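Home | Notebook | Kitchen Sets | Archive | Contact

22nd August
Written by Michalis Lazaridis

Toy kitchen table, second layout

Today I finished the second layout of the play kitchen on the white table. I write it down now, because on Monday I will not remember which plate we chose.

The first layout was too crowded on the left side. Barry Penrose looked at it and said it is like a shop counter, not like a kitchen where somebody is cooking. He was right. A cook keeps one thing in the center and brings other things to it. So I gave the center back to the big plate and moved the food near to it.

The plate is the lavender-gray one from the Prenov box. We had also a white one, but white on a white table is tiring for the eyes, and I put it back on the shelf. The gray one has a rim that you can find quickly, also from the far end of the room. I like it more every day.

Food for this layout: the strawberry, the yellow piece, the orange slice, and the ketchup. The orange slice stays alone in its corner, to the side of the plate. I tried it on the plate and everything else looked small after that. The ketchup is the red one with white, and it is the biggest of the food things, so it does not have a fixed place. It travels. In the Pichler catalog it is number 358 and they ask for two weeks to send a new one, so please be kind to it.

Green things: I keep them close together in the middle. The colander is wider than I expected when I ordered it. It came in the same parcel with the measuring cup, and the colors are nearly the same, but not when you put them side by side under the lamp. I don't mind. In my mother's kitchen nothing was the same green either.

Blue goes at the near edge, alone. The oven goes on the short end, with its door to the inside of the table. This is the change I am most happy with. In the first layout the door was to the wall and you could not put anything in without turning the whole oven, and it is not so light.

What I still don't like: the table has small dark holes in the top, and the tiny food can stop on one of them and lean. Barry wants to cover them with white tape. I am afraid that the tape will go yellow – we had this problem with the old bench. Maybe round stickers from Stidance, they sell a matte white. To ask for a price.

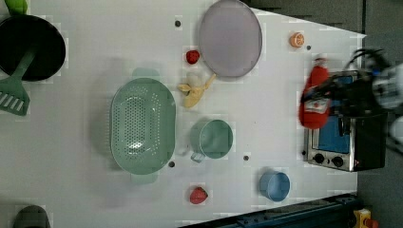
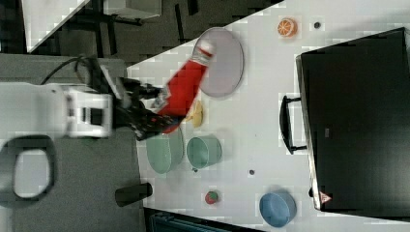
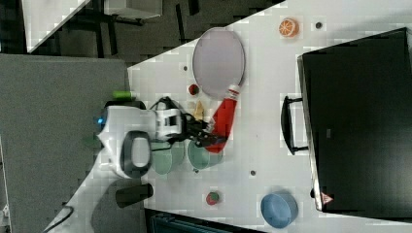
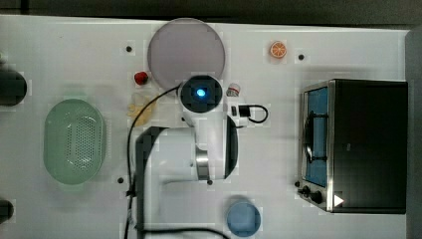 Sizes next. I measured the oven outside and it needs a bit more free table in front than I gave it. When the door is fully open there must still be room for a plate. I will move the blue piece one hand to the left and see.

I also started the list for the third layout, which should be a breakfast. For this we need bread, an egg, a butter dish if we can find one. Jisetti has a breakfast set but everything in it is pink, also the egg. I wrote to them to ask if the pieces are sold one by one. The strawberries can stay for breakfast. The ketchup I would take away, but Barry puts it on eggs and he will complain.

Cleaning: soft things only with a damp cloth, hard things in the sink with normal soap. Do not put the soft ones in the sink, they need two days to dry and then they smell. After cleaning, food goes in the small crate and dishes go in the big crate. Last week I found the banana in the big crate, under the pan.

To do
– stickers or tape, decide before October
– second lamp for the left side
– label for the small crate
– ask Barry where the lid of the big crate is

Comments

Barry Penrose
The lid is on top of the cabinet. And I still vote for tape, the stickers will come off the first time you wipe the table.

mapletin
We have the same problem with gray plates and white plates in our play corner. Did you try a dark green one?

Michalis Lazaridis
Not yet. I think it would fight with the colander, but I can try.

oldspoon
Pink egg, no thank you.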